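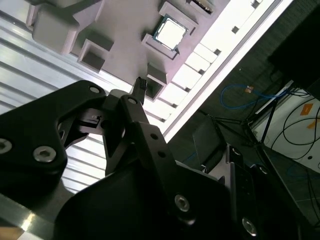
Old processors take up very little room until you own a lot of them. The Rillevport computer collection has 520 sorted and labelled so far, and there are more in boxes under the bench. They used to live in envelopes, and before that in a biscuit tin, and the pins suffered for it. Now they go into trays. The light grey plastic one has square pockets with raised edges, one processor to a pocket, silver heat spreader upwards so the green edge shows all the way round. There are still empty pockets next to the chip, and a small dark part with a row of metal pins has been given a pocket near it. We try to keep small parts in a tray of their own, but it doesn't always happen.

The rest of this gallery covers the sorting days in August and the shelves as they stand now. Photographs and captions by Amparo Londoño unless marked. Click any picture for the larger version.

The biscuit tin
Came in with the Dusstead donation. The lid had been taped down and the label said "misc". Most of what was inside has been identified.

Bent pins
A ceramic processor from the bottom of the tin, with a corner of pins leaning over. These can often be straightened with a thin blade and a good lamp. We do one row at a time and then stop for a while.

Old thermal paste
Dried grey paste on a heat spreader before cleaning. It comes off with alcohol and a cotton pad. We don't scrape, as the printing underneath is often the only way to tell what the part is.

The same one, cleaned
Markings readable. The number goes in the book first and on the computer afterwards.

Tray labels
Each tray has a letter on the short side and the rows are numbered from the left. An early batch was numbered from the right – if you find one of these, please leave it alone and tell Amparo.

Trays stacked
Five high is enough. With 6 the stack starts to lean and the bottom one is awkward to slide out. The top tray always has an empty one over it as a lid.

Memory and small parts
Loose memory sticks, clock crystals, sockets and anything else with legs. Still the least tidy shelf in the room.

The Fairclough boards
Motherboards from the Fairclough office clearance, stood on edge in a dish rack. Processors have been taken out of all but two. The levers on those two are stiff and we would sooner wait than force them.

Cimano box
Empty retail box, printed sleeve faded on one side. Kept for the artwork. We don't have the part that came in it and would like to hear from anyone who does.

The bench at the end of Saturday
Mats rolled up, lamps off, one tray left out to be finished.

The target is 1,000 parts sorted and entered before the room is needed for the winter talks. Donations of processors are welcome, loose or still on the board. Please don't post them in plain envelopes – a bit of foam and a small box will do. Empty trays are just as useful to us as full ones.

Back to all galleries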